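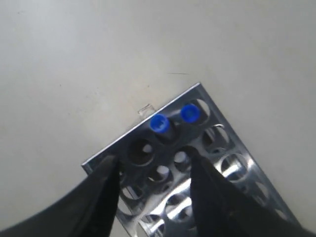
Siv Tveit wrote to me that I keep too many things, and that a person with 23 jars of sourdough notes and dried herbs does not need a system, she needs a bin. I read her comment two times. Then I went to the kitchen and looked at the shelf, and I must say she was not completely wrong.

Home Kitchen Language Garden About me

Search this blog Type and press enter

27 November 2023

So today I want to write about saving seeds, and why I do it when a packet in the shop costs almost nothing. Some of you asked already in July, when I put up the post about the beans, and I promised an answer and then the summer went away.

I grew up in a house where seeds were kept in envelopes from the bank. My grandmother cut the little window out of the envelope, glued paper over the hole, and wrote the name of the plant with a pencil. She did not write the year. She said she could see the year from the handwriting, which got bigger as her eyes got worse. When I moved to Bulport I brought two of these envelopes with me, one with poppy and one with a climbing bean that we called only "the brown one." I still do not know its real name in any language. I have shown it to people at the garden club and they all give me a different answer.

The brown one is the reason for everything else. It grew on my balcony the first year, and it gave me so many pods that I could not eat them all. I left the last ones on the plant until they were dry and made a noise when I shook them. That was my whole method. With beans it is enough. You open the pod, you take the bean, you let it lie on a plate for some weeks, and you have next year in your hand.

Tomatoes are more work. I will tell how I do it, but please remember that I am not a teacher, I have only done it for 12 years and made most of the possible mistakes.

I choose a fruit that is very ripe, almost too ripe to eat. It should come from the plant I liked best during the whole season. Earlier I used to take the biggest tomato, and I learned that the biggest tomato can hang on quite a weak plant. I squeeze the seeds with the jelly into a glass, add a little water and leave it on the windowsill for three days. It smells. My husband moves the glass to the balcony and I move it back. When there is a skin of mold on the top, I pour it off carefully. The good seeds stay on the bottom. I rinse them in a sieve until the water is clear, and then they dry on a coffee filter. Do not use kitchen paper. I did this once, and I planted the seeds in spring together with small pieces of kitchen paper, because they could not be separated any more. They grew fine, to be fair.

Squash I have given up. My neighbor on the other side of the path has squash too, and the bees visit both of us. The year after, I got a fruit that had the shape of a pumpkin and the taste of a wet newspaper. If you have a large garden far from other people, you can maybe try. In a place like Nordin street, where the plots are next to each other like towels on a beach, it is a lottery.

About the storing I have changed my mind several times. First I used glass jars, as Siv reminded everybody. Jars look beautiful on a shelf, but the shelf is in the kitchen, and the kitchen is warm and full of steam from the cooking. After two winters my parsley seed did not come up at all. Now I keep the seeds in paper envelopes, the envelopes in a tin, and the tin in the cold bedroom under the window. The jars have herbs in them, and some have notes, and yes, one has only buttons.

I write on every envelope: the name, the year, where the first seed came from, and one sentence about the plant. The sentence is the part I like most. "Slow until July, then did not stop." "Sweet but the skin is hard." "Fell over, was tied to the drainpipe, fell over again." When I read them in winter I remember the summer better than from any photo.

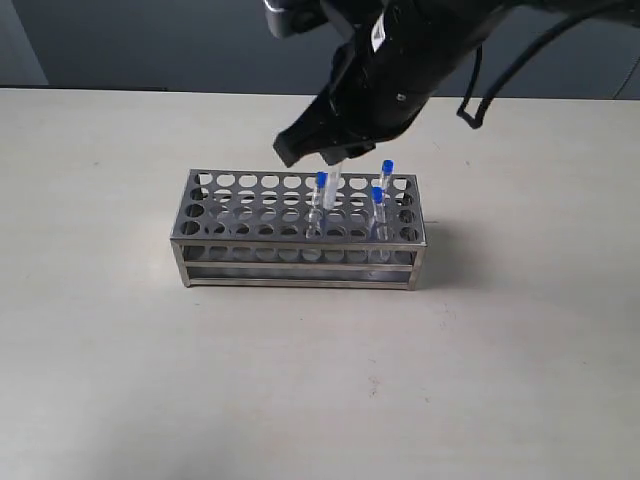

The test on the wet paper

Before spring I always check the old seeds. I take ten from an envelope, put them on a damp cloth, roll the cloth and place it in a plastic bag near the radiator. After a week I open it. If seven or more have a small white root, I sow as normal. If it is four or five, I sow double. If it is one, I say thank you to that one, plant it in a pot, and throw away the others. This was hard for me in the beginning. I felt that I was throwing away somebody.

My oldest envelope with life in it is still the poppy. I did not expect it. Poppy seeds are so small that I could not work with ten of them, so I put a pinch on the cloth and it became green like a little lawn.

The exchange at Trorkik

Last winter I went for the first time to the seed exchange in the old school at Trorkik. You pay nothing, you put your envelopes on the long table and you take what you want from the others. I had prepared my sentences in English the evening before, because I get nervous and then I lose all the small words. I did not need most of them. People asked "Is it a climber?" and I said "Yes, very much," and that was a full conversation.

I came home with a black-seeded lettuce, a pea with purple flowers and a paper bag where it was only written "Milar, good one." I sowed it in April without knowing what it was. It was a kale, and the writer was right. We ate from it until last week. I have tried to find out who brought it, and if you read this and you recognize your handwriting, please write to me. I have saved seed from two cabbage cousins before and I know they cross easily, so I would like to ask how you keep it so clean.

And Siv, I have put an envelope of the brown one aside for you. It needs a strong string and a wall that gets sun after lunch.

Get new posts by email. Enter your address Subscribe

This site uses cookies to remember your settings. Accept Read more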